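Spent the evening on the desk corner, so a short thread on what went where. Started with the wooden shelf organizer, mostly because the picture cards had no home.
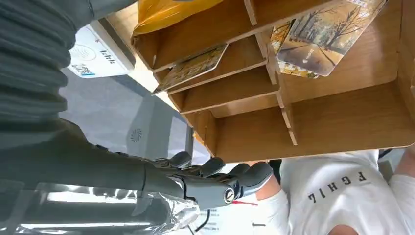 The organizer in February, autumn cards in.

2/ The organizer is light brown, thin plywood, slotted dividers. I got it from Penry for nearly 65 dollars. The slots are open at the front - good for cards, bad for anything that rolls.

3/ One card with the yellow and brown landscape is leaning in a lower compartment. The larger one, the road with trees on both sides, is up higher. Both came out of a box I bought at a house sale in Havolcombe. The seller said 900 cards. I have not checked.

4/ I've sorted the box by season so far. Autumn is the biggest pile. Winter is mostly churches and one frozen canal. Summer can wait.

5/ Someone asked about sleeves. I use the Stiris ones, pack of 1,000. They fit the small cards fine. The larger ones need the next size up and I haven't ordered those yet.

6/ Things I would do again: put the shelf together on the floor first, then move it. Things I wouldn't: glue the dividers. I glued one and now it's stuck a bit too far left.

7/ Next up is labels. I want the place name and the season on each compartment, small print. Also need somewhere for the spare envelopes - they're in a kitchen drawer for now.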